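Plova Warehouse and Packing Rooms, Kudcombe
Walk-through Checklist with Comments
Month: June
Area covered: ground floor, loading side and packing room 3

Exits and aisles
Exit doors open fully from inside: Yes
Exit signs lit: No. Sign over the Alvarado Street door is out. Work order 692 opened.
Aisles clear to painted lines: No. Two pallets standing over the line by the stair door. Moved during the walk.
Stair treads and handrails sound: Yes
Comment: The stair door closer is slow. It latches, but only if left alone. Check again next month.

Fire protection
Extinguishers on hooks and tagged: Yes
Gauges in the green: Yes, except unit 126, which reads low. Taken down and replaced with the spare.
Sprinkler heads clear of stock: Yes
Alarm panel shows normal: Yes
Comment: The spare needs to be replaced. No other spare on this floor.

Electrical
Panel doors closed and clear in front: Yes
Cords free of cuts and tape repairs: No. The floor fan cord is taped near the plug. Fan tagged out.
Cover plates in place: Yes
Extension cords used as permanent wiring: None found

Loading side
Dock plates flat and secured: Yes
Wheel chocks at each door: No. One chock missing at the middle door.
Dock lights working: Yes
Floor dry: No. Small puddle under the downspout elbow, same spot as last month. Work order 1085 is still open.
Comment: Put a mat down until the elbow is fixed. Skirkent has the roof contract and should look at the gutter on the same visit.

First aid and washing
Kit sealed and in date: Burn gel is out of date. The rest is good.
Eyewash runs clear: Yes
Soap and towels stocked: Yes

Packing room 3
Bench tops free of splits and sharp edges: Yes
Knives put away with blades in: Yes
Floor mats flat: One corner curled. Trim or replace.
Trash emptied: Yes

Open items go to the Kudcombe office by the end of the month. Bring the old sheet to the next walk.

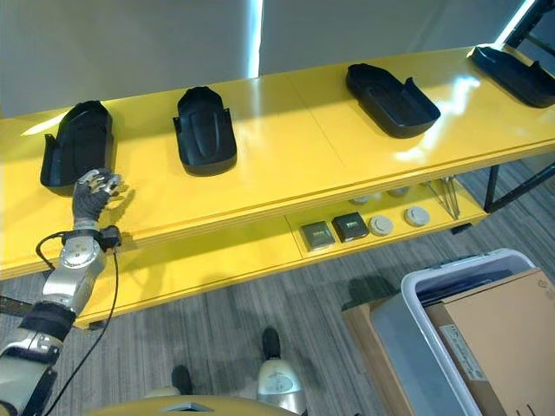 Packing room 3: black molded trays on the yellow bench.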